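Kleines Whiteboard Flitudby für Tisch und Wand

Artikelgruppe: Schreibtafeln und Zubehör
Hersteller: Tondton
Lieferzeit: 2 Werktage ab Lager

Produktbeschreibung

Das Flitudby ist eine kleine Schreibtafel für den täglichen Gebrauch in Büro, Werkstatt, Küche oder Klassenraum. Es lässt sich an die Wand hängen, an ein Regal lehnen oder flach auf den Tisch legen. Die Tafel ist weiß emailliert und für alle handelsüblichen Boardmarker geeignet. Die Oberfläche ist magnethaftend, kleinere Zettel halten mit einem einzelnen Magneten.

Die lange Seite misst 45 cm. Damit passt die Tafel in die meisten Schubladen und Rollcontainer und kann nach der Besprechung weggeräumt werden. Der Rahmen ist an den Ecken gerundet. Auf der Rückseite sitzen vier flache Gummifüße, die auf glatten Tischplatten nicht rutschen und keine Abdrücke hinterlassen.

Technische Daten

Länge: 45 cm
Stärke: 9 mm
Oberfläche: Emaille, weiß, matt glänzend
Magnethaftend: ja
Befestigung: zwei Aufhängeösen, Hoch- oder Querformat
Artikelnummer: 3000-F

Lieferumfang

Tafel, zwei Schrauben mit Dübeln, ein Marker in Schwarz, ein Schwamm zum Löschen, Kurzanleitung. Magnete sind nicht enthalten.

Montage an der Wand

Halten Sie die beiliegende Papierschablone an die Wand und zeichnen Sie die beiden Bohrlöcher an. Für Beton und Vollziegel reichen die mitgelieferten Dübel. Bei Gipskarton verwenden Sie bitte Hohlraumdübel, die im Baumarkt erhältlich sind. Die Schrauben sollen 4 mm aus der Wand stehen, dann die Tafel einhängen und leicht nach unten drücken. Zum Abnehmen die Tafel anheben und nach vorn ziehen.

Reinigung und Pflege

Im Alltag genügt trockenes Wischen mit dem Schwamm. Bleibt ein grauer Schleier zurück, die Tafel mit lauwarmem Wasser und einem Tropfen Spülmittel abwaschen und mit einem weichen Tuch trocknen. Scheuermilch und Stahlwolle zerkratzen die Emaille. Wurde versehentlich ein Permanentmarker benutzt, übermalen Sie den Strich mit einem Boardmarker und wischen beides zusammen ab. Bei alten Strichen hilft Spiritus.

Den Schwamm regelmäßig unter fließendem Wasser auswaschen und vollständig trocknen lassen. Er sollte ersetzt werden, sobald er Farbe auf die Tafel zurückgibt.
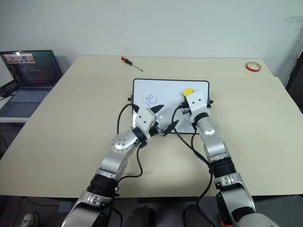 Kleines Whiteboard, flach auf dem Tisch liegend, mit gelbem Schwamm.

Zubehör

Ersatzschwamm, 2 Stück
Markerset Lacson in Schwarz, Blau, Rot und Grün, Rundspitze
Stiftablage Ollton, magnetisch
Tischaufsteller Ollton, klappbar

Der Tischaufsteller ist für Hoch- und Querformat geeignet. Die Stiftablage Ollton fasst vier Marker und kann auch an anderen magnethaftenden Flächen angebracht werden.

Häufige Fragen

Kann die Tafel im Freien hängen?
Unter einem Vordach ja. Bei direktem Regen kann Wasser hinter den Rahmen laufen.

Sind Kreidemarker geeignet?
Sie schreiben auf der Emaille, müssen aber feucht abgewischt werden.

Gibt es die Tafel mit Linien oder Karos?
Eine karierte Ausführung ist ab November lieferbar. Vorbestellungen nehmen wir bereits an.

Gilt die Garantie auch bei gewerblicher Nutzung?
Ja. Auf die Emaille gibt der Hersteller 9 Jahre Garantie, ausgenommen sind Schäden durch Stöße und ungeeignete Reinigungsmittel.

Beratung und Mengenbestellung

Für Schulen und Firmen gelten ab 45 Stück gesonderte Preise. Angebote erstellt Lorna Quiambao. Fragen zu Ersatzteilen und Reklamationen beantwortet Shabani Waweru. Bitte geben Sie bei jeder Anfrage die Artikelnummer an.

Stand der Produktangaben: 29. Aug. 2024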